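課外ロボット活動における評価のあり方について
成功率の一覧表から作業記録へ

2018年7月29日
Wostska工科学院 教育課程検討室

本学院の課外活動「卓上作業ロボット演習」は、来年度から単位認定の対象に加わる予定である。これに伴い、評価方法をめぐる議論が学内で続いている。現行案では、班ごとに定められた課題を40回試行させ、その成功率をもって評点の大半を決めることとしている。採点が容易であり、班の間の比較にも争いが生じにくい。しかし当室は、この案をそのまま採用することに反対である。以下、その理由と、代わりに採るべき方法について意見を述べる。

はじめに、成功率という数字が学生に何を促すかを確認しておきたい。昨年度の対抗演習「Pudilance杯」では、8班が参加し、カップを把持して所定の位置に移す課題に取り組んだ。最も高い成功率を示した班は、カップの初期位置を机上の印に厳密に合わせ、照明を固定し、試行のたびに同じ人が同じ手順で置き直していた。規則には反していない。だが、その班の制御は、印から指一本分ずれた位置に置かれたカップには対応できなかった。競技後の公開試技でこのことが明らかになったとき、班員の一人は「本番の条件ではないので」と述べたと記録されている。

この発言を責めるつもりはない。学生は、示された評価基準に対して合理的に行動したにすぎないからである。責任は、ずれたカップを一度も置かせなかった側、すなわち課題を設計した教員側にある。成功率を評点の中心に据えれば、学生は難しい条件を試さなくなる。教育上もっとも得るところの多い試行が、評点上もっとも危険な試行となる。この関係を放置したまま単位を与えることは、教育機関として適切であるとは言いがたい。

次に、対象物の選び方について述べる。現行案の付属資料には、課題の公平性を確保するため、対象物を規格化した樹脂製の立方体に統一するとの記載がある。立方体は寸法が明確であり、把持面も選びやすい。初学者が座標系の扱いを覚える段階では有用であり、当室もその点は認める。

しかし、演習の後半まで立方体を使い続ける必要はない。日用の容器には、円筒の側面、厚みのある縁、開いた口、深い内側があり、見る角度によって姿がまったく異なる。上から近づくか、横から挟むか、縁をつまむかによって、必要な開き幅も、指を入れる余地も変わる。中に何かが入っていれば、傾けてよい角度にも制約が加わる。学生がこうした事柄に最初に出会う場所は、研究室でも就職先でもなく、この演習であるべきだと考える。

手首側のカメラを用いた観察も、同様の理由から継続すべきである。一部の教員からは、天井から全体を見下ろす固定カメラがあれば足りるとの意見が出ている。固定カメラの利点は大きく、机上の配置を把握するうえで欠かせない。他方、対象物に接近した段階では、アーム自身が視線を遮り、肝心の部分が映らなくなることが多い。手首側の映像は視野の大半を対象物に占められ、背景は傾き、距離感もつかみにくい。読み取りには慣れを要する。それでも、指先と容器の縁との関係を確かめるには、この位置からの映像が必要である。
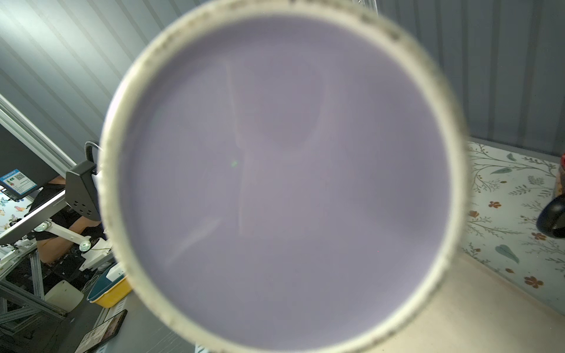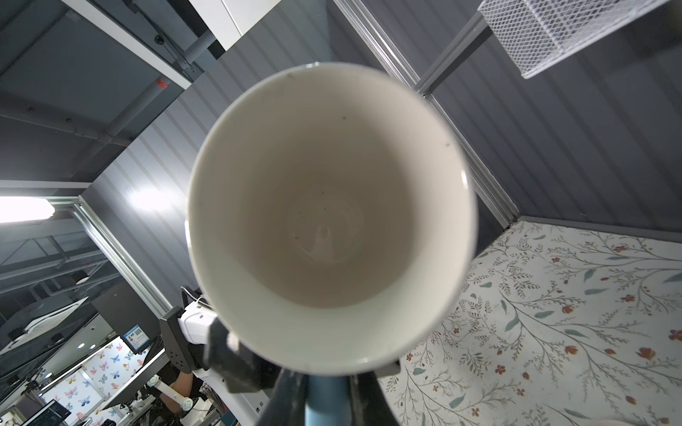

いずれも手首側のカメラから。容器の口を上から見たところ。

学生の報告書を読むと、近接映像をほとんど引用していない班が少なくない。固定カメラの画像を一枚貼り、「把持に成功した」「把持に失敗した」と書いて済ませている。これでは、把持の位置が浅かったのか、指の片側だけが先に触れたのか、容器の縁を把持面と取り違えたのかが分からない。失敗の原因を論じる欄に「調整不足」とのみ記した報告書が、昨年度は提出総数35件のうちに複数含まれていた。調整不足という語は、原因を示しているようでいて、次に何を変えるべきかを何も示していない。

そこで当室は、評点の中心を成功率から作業記録に移すことを提案する。作業記録とは、試行ごとに、条件、予測、結果、次に変更する点を書き残したものをいう。書式は簡素でよい。予測の欄を設けることには特に意味がある。試行の前に「この条件では左の指が先に触れる」と書いておけば、結果がどうであれ、学生は自らの理解と現象との差に向き合うことになる。予測が外れた試行を減点の対象としてはならない。この点は実施要領に明記する必要がある。

作業記録による評価には、当然ながら反論がある。主なものを取り上げておく。

一つは、採点者の負担である。対抗演習で各班が残した試行の総数は1695件に及んだ。これを教員がすべて読むことは現実的でない。当室の案では、各班が自ら選んだ8件を詳しく論じ、残りは一覧として添付する。選択の理由も採点の対象とする。どの試行を論じるに値すると考えたかという判断そのものに、学生の理解の程度が表れるからである。添付された一覧から教員が任意の試行を指定し、口頭で説明を求めることも認めるべきである。これにより、見栄えのよい試行だけを集めるという弊害も、ある程度は抑えられると考える。

もう一つは、文章の巧拙によって評点が左右されるという懸念である。機械の扱いに優れていても書くことを苦手とする学生は確かに存在する。この懸念はもっともであり、当室としても軽視していない。図、近接映像、手書きの略図による記述を文章と同等に扱い、口頭での補足を認めることで対応したい。ただし、自分が何を試みたかを他者に伝える能力は、技術者に求められる能力の一部である。これを評価から完全に除外することには賛成できない。

さらに、競技としての魅力が失われるのではないかという意見が、学生側から寄せられている。対抗演習を目標に放課後の時間を費やしてきた学生にとって、勝敗のない活動は物足りなく映るであろう。当室は競技の廃止を求めるものではない。Pudilance杯は従来どおり実施し、成功率による順位も発表すればよい。求めているのは、その順位を単位の評点に直結させないことである。順位は順位として称え、評点は学習の過程に基づいて定める。両者を分けることで、学生は競技において大胆な方法を選ぶこともできるようになる。

安全管理の観点からも、成功率への偏りには問題がある。残り時間が少なくなると、学生は停止操作を省き、アームの可動範囲に腕を入れて対象物を置き直そうとする。昨年度の対抗演習では、この種の行為に対する口頭注意が終盤に集中した。負傷には至っていないが、幸いであったと受け止めるべきである。試行数を時間内に消化しなければ評点が下がるという仕組みが、急がせる圧力として働いていることは否定できない。新たな案では、時間内に完了しなかった試行を失敗として数えず、未実施として記録させる。あわせて、停止を宣言した時刻と理由を作業記録に残すことを義務づける。適切な停止は、評点上、適切な試行と同じ価値を持つものとする。

作業台の環境についても一言述べておきたい。現行案には、背景を無地に統一し、机上の不要な物をすべて撤去するという規定がある。条件を揃えるための措置であることは理解できる。しかし、模様のある敷物や周辺の機材が視野に入るだけで認識が不安定になるのであれば、それは学生が知るべき事実である。入門段階では無地の背景を用い、後半では柄物の布や異なる照明を順次加えるという段階的な構成が望ましい。安全のために撤去すべき物と、認識を容易にするために撤去している物とは、規定の上で明確に区別しなければならない。

他機関の状況にも触れる。姉妹校であるTravis校では、すでに二年前から作業記録を主とする評価に移行している。視察の際に閲覧した記録には、同一の容器について向きだけを変えながら把持を繰り返し、どの向きで予測が外れるかを丹念に追ったものがあった。成功率だけを見れば、その班の成績は中位である。しかし担当教員は最高の評点を与えており、当室の視察員もその判断に異論はなかった。同校では導入初年度に記録の形骸化が見られ、同じ文言を写しただけの欄が目立ったという。予測の欄を試行前に提出させる運用に改めてから、この傾向は和らいだとのことである。本学院が導入する際にも、同じ運用を初めから採るべきである。

設備面では、Dönmez記念実習室の利用時間が問題となる。作業記録を試行の直後に書かせるためには、各班の持ち時間に記入の時間を含めなければならない。現在の時間割では、前の班の撤収と次の班の準備とが重なっており、学生は記録を自宅に持ち帰って書いている。時間を置いて書かれた記録は整っているが、触れた順序や指の滑りといった細部が抜け落ちやすい。実習室の利用枠を見直し、各枠の末尾に記入の時間を設けることを、関係部署に求めたい。台数の増設よりも先に取り組むべき事項であると当室は考えている。

なお、現行案を支持する教員の一部は、企業が求めるのは結果であり、過程の評価は学生を甘やかすものであると主張している。この主張には同意できない。現場において結果が重んじられることは当然であるが、現場で最初に問われるのは、うまくいかなかったときに何が起きたかを説明できるかどうかである。説明のできない成功は再現できず、引き継ぐこともできない。条件を狭めて得た高い成功率に慣れた学生が、条件の定まらない仕事に就いたときに戸惑うことは、卒業生からの聞き取りでも繰り返し指摘されている。

以上の理由から、当室は、評点の七割を作業記録および口頭説明に、二割を安全手順の遵守に、一割を成功率に配分する案を提出する。配分の割合については修正の余地があり、とりわけ安全手順の項目は、独立した合否判定とする方が適切であるとの意見も室内にある。この点は引き続き検討を要する。

実施要領の改訂案は8月中に各学科へ送付する。意見のある教員は、所属学科を通じて書面で提出されたい。演習に参加した学生からの意見も、班単位、個人のいずれであっても受け付ける。その際には、昨年度の作業のうち、結果の欄に「失敗」とだけ書かれて終わった試行を一つ取り上げ、何が書き残されていればよかったかを添えていただきたい。改訂案の記録様式は、寄せられた内容を踏まえて確定する。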